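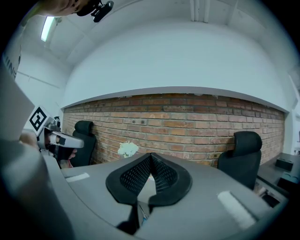 Black finger pads on a gray hand-held gripper. Photo: Lavanya Arumugam

Put the manual back in the box

By Annapurna Nambiar
Monday, March 25, 2019

My mother bought a Siltora dishwasher in November. It came with a warranty card, a sheet of safety warnings in several languages, and a square code to scan with a phone. She does not own that kind of phone. When the machine stopped in the middle of a cycle and showed an error number, she called me, and I looked it up from my desk 35 miles away. The fix was to clean a filter. The steps took up half a page.

I think that half page should have been in the box.

Companies say printed manuals are wasteful, and some of them were. The one for my old stove ran to 789 pages, and most of it was the same short text in languages no one in my house could read. But the answer to a fat manual is a thin one. Print it in the languages of the country where the machine is sold. Put the parts list in the back and the common faults in the front.

The other argument is that a manual on a website can be corrected. I agree that this is useful. It can also be taken down. Thierry Moulin, who has run the appliance repair shop in Udgate for most of my life, keeps paper manuals in steel cabinets along his back wall. He told me he uses them more now than he did before. A customer brings in a Prulov washer, the maker's page is gone, and the only wiring diagram he can find is in a drawer. He lets people copy what they need at the counter. The town of Roy has no shop like his, and people from there drive over.

There is also the matter of where the reading is done. A person with a leaking machine is usually on the floor with a flashlight. A booklet lies flat next to your knee and can get dirty. A phone goes dark every minute, and the diagram has to be pinched and dragged to find the screw you want.

Cost does not settle it either. Gaspard Bodin, who prints booklets for small manufacturers, gave me a price for a run of 4000 copies, stapled, black ink only. Divided out, it was less than the foam corners in my mother's box.

I would like to see a plain rule. If a machine needs cleaning or resetting by its owner, the steps for doing so should come with it on paper. The full version can stay online for whoever wants it. Sellers could post it in large print, too, which my mother would appreciate.

For now she has a folder. I printed nine pages from the Siltora site and mailed them to her, and she keeps them in the drawer under the toaster.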